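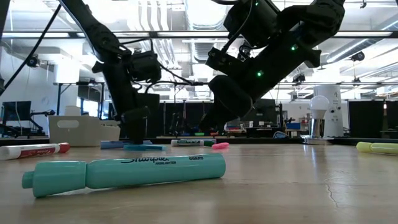

Ticket 134: pen tidy task, stalls on pickup
Opened by: Ernő Barta
Site: Pelville
Status: open
Date: 31 July 2019

Problem
Two-arm cell, task is clear the markers and highlighters off the table. The kind of chore you'd give a kid. Left arm gets over the light blue highlighter, fingers down, then waits. No error in the log. Times out and goes home.

Tried so far
Restarted Fultik planner. Same.
Re-ran hand-eye calibration on both arms. Offset looks fine.
Lowered grip height by 2 mm. Fingers touched the table, safety stop. Put it back.
Ran only the green-cap marker with the right arm. Picked it 9 times in a row, no trouble.
Teal Sharpie highlighter alone, nothing near it: OK.
Light blue one with the flat turquoise piece next to it: stalls every time.

So my guess is segmentation. Light blue and turquoise are close enough in color and they're nearly touching, planner gets one fat blob wider than the gripper opens. Then it has no valid grasp and just sits there insted of saying so.
Overhead lights also put a shine on the tabletop, haven't ruled that out.

Reply, Mészáros support
Please send the mask output for a failed run. Also try raising the split threshold in Tindatov vision settings, default is low.

Update, E.B.
Masks attached. It is one blob. Raised the threshold, now it seperates the two but the small pink thing by the green cap drops out completely. Arm tidies around it. Not a fix.

Open questions
Can threshold be set per region?
Can the planner nudge things apart first? A person would just push them with a finger.
Want an actual error when no grasp is found.

Note for whoever asks again about the demo: no, it is not ready to clear desks. Spaced out pens yes, a normal mess no. Leave ticket open.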